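New tables go into the reading room at Zolluvton library

The upstairs reading room at the Zolluvton library is open again after being closed for most of June. The old tables are gone, and new ones with pale wood tops have taken their place.

The work was done by Upadhyay, a furniture workshop on the east side of town, which also supplied the shelving for the children's floor. The library paid for the tables out of its building fund. A separate gift of $1,000 from the Friends of the Library covered the reading lamps, which will be put in later this summer.
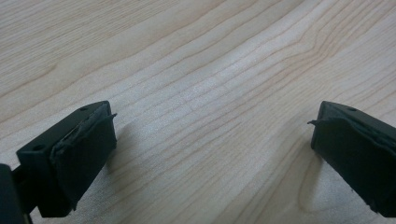
One of the new tabletops, with its light finish and curving grain.

There are six tables in all. Four are for general reading, and two near the windows are set aside for people using maps, newspapers and other large items. Each seats more people than the tables it replaced, and the library has ordered extra chairs to match.

The old tables had been in the room since the building opened. Several had loose legs, and the dark varnish had worn through where people rested their arms. Readers had also complained that the room felt dim in the afternoon. In a survey last winter, 777 cardholders answered a question about the upper floor, and better tables came out ahead of longer hours and more outlets.

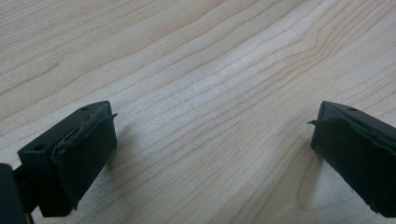

Choosing the tops took longer than building them. The workshop brought samples to the front desk and left them out so that people could write down which one they liked. A gray laminate called Lollia was the early favorite, but it showed fingerprints and was dropped. The staff settled on the pale wood, with its fine tan lines that run mostly on a slant and bend into waves and arcs. The workshop calls the finish Grania and says it can be wiped down with a damp cloth. Felt pads for pens and bottles will be kept at the desk, and drinks without lids are still not allowed upstairs.

The old tables have been moved to the basement. Those that can be repaired will be used for book sales, and the rest will be broken up for parts. Anyone who wants a tabletop for a home project can leave a name at the desk before the end of the month.

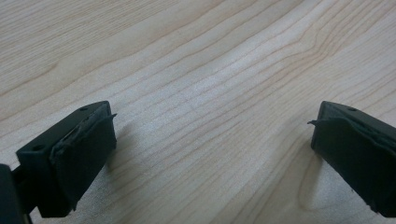

Babita Pal said she was glad to have the room back, though she would have liked to see one of the old tables kept in the corner by the atlases. She said she had done her taxes at it for years and never minded the wobble. The new ones are easier to read at, she added, but she wants to know when the lamps are coming.

The reading room opens at 9 a.m. and closes half an hour before the rest of the building. Study groups can reserve either of the window tables at the front desk when they are not needed for maps or newspapers.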